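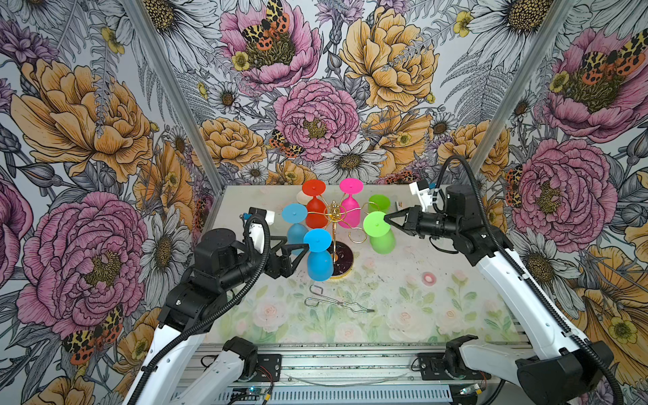 Plastic wine glasses stored upside down on a gold-colored rack

Cloudy film on plastic glasses after washing

Posted 6 May 2018 in Kitchen and Household

Ataberk Tokgöz
I have a set of plastic stemmed glasses that have turned cloudy. The haze is on the inside and outside of the bowls and is worst near the rim. They were clear when bought in April of last year. They go on the top shelf of the dishwasher, normal cycle, with powder detergent. Tap water in our part of Brastlow is hard. I have tried wiping with a damp cloth, which makes the film disappear until the surface dries, and then it returns. Is this a deposit I can dissolve, or is the plastic itself damaged? I would also like to know whether storing them upside down makes it worse. The packaging is gone, so I can't say which plastic they are made of.

Jendbridge
Two different faults look the same on a shelf. One is scale, meaning calcium carbonate left behind when hard water dries. The other is surface damage: fine scratches, or very small cracks in the plastic, usually called crazing. Scale can be removed. The other two can't, at least not at home.

Test one glass first. Put a few drops of white vinegar on the cloudy area, leave it for 2 minutes, rinse, and dry with a soft cloth. Look at it under a lamp once it is fully dry. A damp surface tells you nothing, as you found with your cloth, because water fills scratches and hides them just as well as it hides a thin film.

If the test spot is clear, do the whole set. Mix one part white vinegar with three parts warm water in a plastic basin, soak for 20 minutes, rinse well and dry by hand. Don't use scouring powder or the green side of a sponge. Don't use acetone or rubbing alcohol either. Acrylic in particular can craze on contact with alcohol, sometimes within seconds.

If the spot is unchanged, tilt the glass and look along the surface. Crazing shows as short bright lines that flash at certain angles. Scratches tend to follow the direction of wiping.

As for the dishwasher, many of these glasses are hand wash only. Heated drying is the usual cause of trouble — turn it off if your machine allows it. Less detergent may help too, although with hard water you also need to keep the salt and rinse aid topped up if the machine takes them.

Storage position does not cause scale on a glass that is already dry. A wet glass placed rim down on a flat shelf traps moisture, and the water collects and dries at the rim. On an open rack the air can get in and this is less of a problem.

Bavgate
Baking soda paste worked on mine. Leave it on overnight and rub hard.

Jendbridge
I would not rub hard. Baking soda is mild, but it is still an abrasive and acrylic is soft. It also does very little to scale, which needs an acid.

Ataberk Tokgöz
Vinegar test done. The spot is clear on the outside. On the inside near the rim some haze remains, with the short bright lines described, so I take it those have both faults. I will soak the set and wash by hand from now on.

Related items
White residue on dishwasher door seal
Removing price label glue from acrylic
Setting the salt level for hard water
Can scratched plastic tumblers be polished?

Contact us | Terms of use | Copyright 2018 | Back to top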